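Rally tagging

Rally tagging is the job of going through a recording of a match and marking where each rally starts, where it ends and what happened in between. It's done for volleyball, badminton, table tennis and most other net sports. I've been doing it for badminton on and off for years, mostly for the club side at Plendcombe, so this entry leans that way (if you know the volleyball side better than I do, please add to it!).

What gets tagged

At the very least you need a start time, an end time and who won the point. Most people want more than that. A fuller tag sheet also has the serve type, the last shot played, the bit of court it landed in and whether the point ended on a winner or a mistake. Coaches love that last one and taggers hate it, as two sensible people can watch the same net shot and argue over it until the tea goes cold.

At Plendcombe we split each half of the court into nine zones and number them from the server's left. Other clubs number from the umpire's chair, so do check before you swap files with anyone. I once merged two sets without looking and gave a very good front-court player the worst net record in the league.

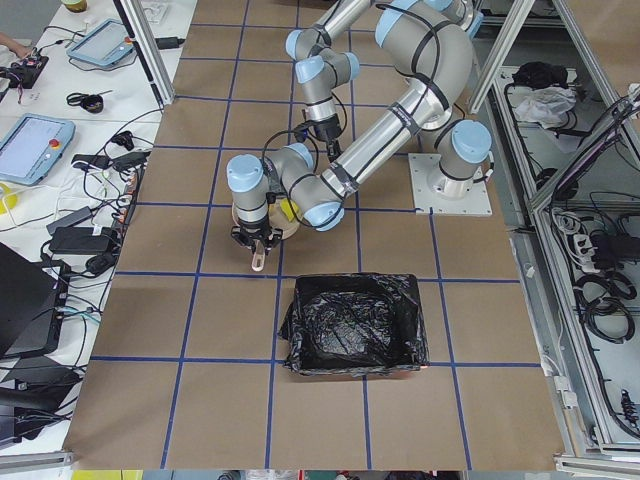

By hand or by software

Tagging by hand is slow. A three-game singles match takes me most of an evening, and doubles is worse, with the shots coming so fast that I have to drop to half speed and then lose my place. The old way was a notepad and a stopwatch. These days nearly everyone uses a program with hot keys, and the one I learned on was Vidik, which has a plain grey timeline and lets you bind any key to any tag. It does crash if you rename a tag halfway through a match. Save first!

Software that does it for you has got much better. The usual approach has two stages. The first looks for the long quiet stretches between points (players walking back, someone wiping the floor) and cuts those out. The second takes what's left and guesses the shots from the players' poses and the path of the shuttle. The first stage is very good now. The second is still patchy, and the shuttle is the main culprit: it's tiny, it's white, and on a smash it's a smear across two or three pictures and then gone.

Naveen Tiwari ran Plurkis, one of the automatic taggers, over our whole winter season and put the results next to my hand tags. There were 1609 rallies in my set. Plurkis missed 127 of them completely, nearly all of them serves into the net or short rallies of one or two shots, which it took for knock-up. It also found 141 "rallies" that weren't rallies at all. A good few of those were the juniors playing on the court behind.

Things that trip it up

Background courts are the big one in a sports hall. If you can hang a curtain behind the court, do. Light matters too, and a row of windows on one side will wash out half the shuttle's flight in the afternoon. Lertchai Kongkaew, who films for us, likes to set up high at the back of the court and won't start until he can see all four corner lines, and our error rate dropped noticeably once everybody copied him.

Lets and replayed points cause trouble as well. The software sees a perfectly good rally, counts it, and from then on the score is one out. I keep a scrap of paper beside me during the match and jot down every let, which sounds daft but saves an hour later.
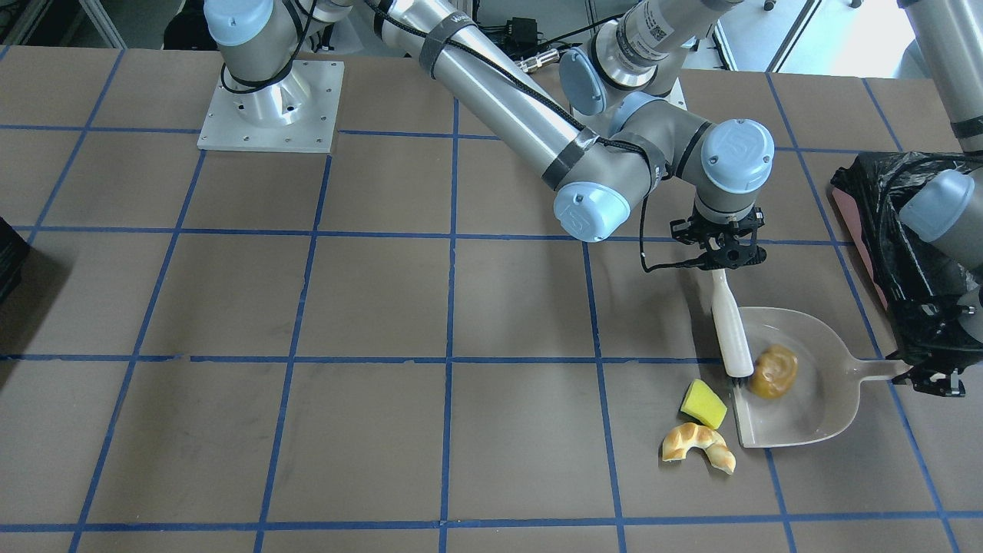

Robot arm over a table marked out with blue tape

Checking between taggers

Where more than one person tags a season, it's normal to give them all the same match now and then and compare. Renu Sisodia and I do this every couple of months. We nearly always agree on start and end times to within half a second, and on who won the point (you'd hope so). On shot names we're further apart. She calls a drive what I'd call a push, and we've given up and written a definition into the club sheet that suits neither of us.

File formats

There isn't a proper standard. Most programs will export a plain table with one row per rally, and that's what I'd ask for if you're swapping with another club. The Nigam format keeps every shot as its own row and is handy for heat maps, but the files get long and some spreadsheets mangle the times. Set the time column to text before you open it.

See also: Shot charting; Player tracking; Knock-up; Line calling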